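Chapter 4
Planning the Purchase: What to Count Before You Sign

After this chapter you will be able to:
prepare a first budget for one robot station
separate the costs you pay once from the costs that come back
write a short list of questions for a supplier

When a company buys its first robot, the price of the arms takes all the attention. Amber Michiels, who plans equipment for the drinks firm De Smet, began in the same way. Her first budget had one line. Her second budget, made in May together with Toon Van Acker, had many more, and the robot was only the first of them. 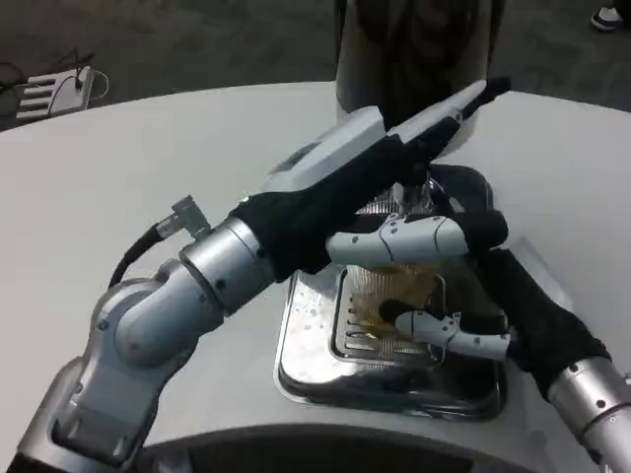

A budget for a station must begin with the task and with all objects that the task touches. We call this the work list. Small parts are easily forgotten in it. A metal unit with a slotted grate inside, standing on a white table between two arms, looks like a detail, but it must be bought, fixed in its place and cleaned. The cables belong on the list also — both the ones on the arm and the ones on the floor.

Next to the work list we put the repeating costs. At De Smet these were cups, cleaning time, spare finger covers and a service contract with Staltbridge. Van Acker planned 200 cups for the first tests and 60 minutes of cleaning for every week of use. He also asked for 2 sets of covers, one to use and one to keep in the cupboard. 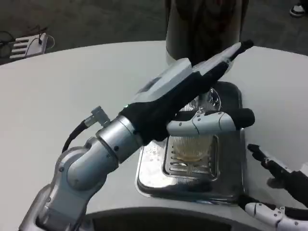
The sum of the repeating costs in the first quarter came to 1,033 euros. This was not a large amount, but it was missing from the first budget completely, and the finance department had to approve it separately. Such a delay is common. In section 4.1 we follow the two planners step by step, and we begin with the question they asked last: who will pay for the floor space?

Key terms: work list, repeating costs, service contract, spare part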